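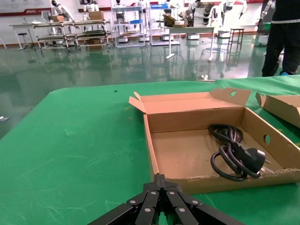

**Rirent Pack Station, monthly rental**

The Rirent station takes over the small repeated movements of a packing job: reach into the carton, take the cable, put it down, again. It is made for accessory work, such as power cords and adapters, where one shift can mean up to 2000 reaches for the same person.

What is in the rental:

- one arm with a multi-finger gripper
- control cabinet and stop button
- 11 hours of training at your site, split as you like
- spare finger set

Payment is monthly, with a minimum term of 72 days. The order code is 737.

**What changes for your people**

At our customer Tiongson in Rundthorpe, the packers did not leave the line. They now prepare the cartons, check the plugs and decide when the station must wait. "My wrists are better, but I had to learn to stop it without being afraid," says Urszula Kubiak, packer on the early shift. She asked for a second stop button on the left side -- we now deliver it with every station.

Please plan a slower first week. Torn cartons and tightly tied cords still go to a person.

Delivery from our Ditholm warehouse. New stations are available from November.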